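The Wall in Nolley

I said I'd have the mural up by Thursday, so of course by Wednesday night I was still sitting on the floor with a tube of paper I was scared to open.

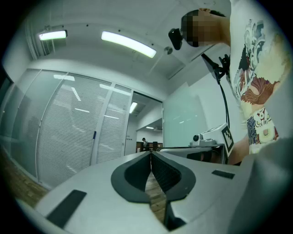

The T-shirt with the big swirly print, red and orange and navy.

The job was for Mansa Amegashie, who had bought the old ticket office in Nolley and wanted one whole wall covered with a picture of her grandfather's ferry. She had exactly one photograph of it. It was the size of a playing card, it had a crease across the smokestack, and she'd carried it in her wallet through 2 apartments and a divorce.

"Can you make it big?" she asked me.

I can make anything big. Big is easy! I sent the scan off to Vostimine, the print shop over in Grutden, and they called back to ask if I knew there was a man in it.

I didn't. Neither did Mansa. But at 132 inches wide, there he was, up by the rail behind a coil of rope, one hand lifted like he'd just spotted somebody on the dock. In the wallet he'd been a speck of dust.

So I hung the first strip, then the second, smoothing out bubbles and talking to myself (I do that, my sister says it's why I work alone). The rail lined up. The rope lined up. I left his strip for last and Mansa came in while I was still on the ladder with paste in my hair.

She stood there in her coat for a long time.

"That isn't my grandfather," she said.

"Oh no," I said. "Is that bad?"

"It's his brother. They told us he never got on the boat." She walked right up to the wall and put her palm flat against the lifted hand — it was bigger than hers now — and the paper was still damp, and I didn't say a word about it.

Then she asked to borrow my phone and went outside to call her mother.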